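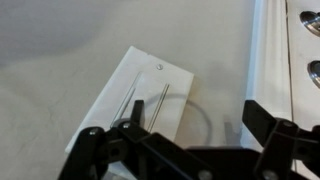 Gripper Comparison Group
Minutes of the meeting of Jun 25, 2025
Chair and notes: Pieter Coppens

1. Opening

Pieter welcomed everyone back and thanked them for coming on short notice, especially those who had already given up a good part of the afternoon to the arms. The minutes of the last meeting were accepted with one correction: the spare finger sets came from Jansen and were wrongly listed under Starnow. Our apologies to both, and thank you to the careful reader who wrote in!

2. Parallel gripper trials

The Asari fingers have now been through 127 pick attempts on the thin parts, meaning rods, rings and small flat plates. The general feeling around the table was that they are kind to rods and a good deal less kind to rings, which like to roll or slide off just as the fingers close (anyone who has chased one across the floor will know the feeling). The Bavura fingers have had 80 attempts so far, so it was agreed that it would be unfair to put the two side by side in a report yet. Pieter asked that the Bavura set be brought up to the same number before we say anything in writing, and that both sets be tried on the same parts in the same order.

There was a long and friendly discussion about approach angle. Some would like the gripper to come straight down every time, so that the results are easier to read. Others felt that a slight tilt is closer to how the arms will really be used. We settled on straight down for the main series, with a short tilted series of 12 attempts per finger set at the end.

3. Wrist cameras

The wrist view was much liked for lining up on rods. The worry is what happens lower down, when the fingers themselves begin to hide the part. Moving the camera mount outward would help, but then the cables have to travel farther, and that brought us neatly to the next item.
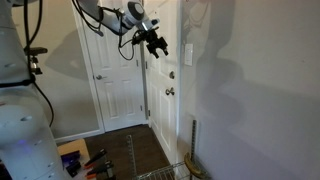 4. Cables and clamps

Everybody had something to say about cables. The loops need enough slack for the wrist to turn fully, and not so much that they swing into the gripper on a fast move. It was agreed to try one more clamp per arm and to slow the wrist joint until we have seen how that behaves. Clamp positions are to be written in the log each time one is moved, please, even by a finger's width.

5. Controllers

The Starnow controller stays in use through the Bavura series, so that we are changing only one thing at a time. The request to try the Jansen controller was warmly received and will come back at the next meeting.

6. Budget

Spending on fingers, clamps and cable sleeves may go up to 2000 dollars in all. Pieter will place the order once the clamp sizes are confirmed.

7. Actions

Finish the Bavura series: all, taking turns
Clamp sizes and order: Pieter Coppens
Draft of the comparison tables, left blank for now: Pieter Coppens

The meeting closed with thanks to all. The date of the next one will be sent around by email.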